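4. Leveling the table and first use

Your Skudberg folding table leaves the factory with all four feet screwed fully in. Level it once at the place where you plan to use it, and again after any move to a different floor.

4.1 Leveling

1. Unfold both legs until the side catches click. Pull lightly on each leg to check the catch.
2. Stand the table on its feet with the short edge toward the wall. Leave a gap of 19 mm for the rear hinge.
3. Press down on each corner in turn. Note which corner rocks.
4. Turn the foot under that corner counterclockwise until the rocking stops. Do not unscrew any foot more than 33 mm.
5. Tighten the lock nut against the leg by hand, then give it a quarter turn with the wrench from bag C.

CAUTION: Keep fingers clear of the hinge when folding or unfolding. Two adults should lift the table - do not drag it on extended feet.

4.2 Cleaning before first use

Wipe the top with a damp cloth and a little dish soap, then dry it. Do not use scouring pads, bleach or solvent cleaners. Remove the protective film from the edge strip at this stage. It becomes hard to peel after a few weeks. 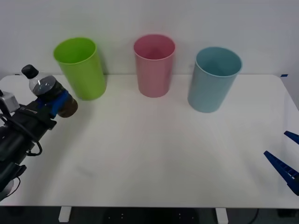
Fig. 7. White tabletop with plastic cups near the back edge.

4.3 Everyday use

Put a mat under hot pans. The top will mark above 101 °C. Spread heavy items over the whole surface and keep the total load under 54 kg.

NOTE: Small color differences between the top and the edge strip are normal and are not covered by the warranty.

Check the lock nuts again after the first month. If a foot turns freely with its nut tight, the insert in the leg is worn and the leg must be replaced. Order by the part number on the label under the top. See section 6 for folding and storage.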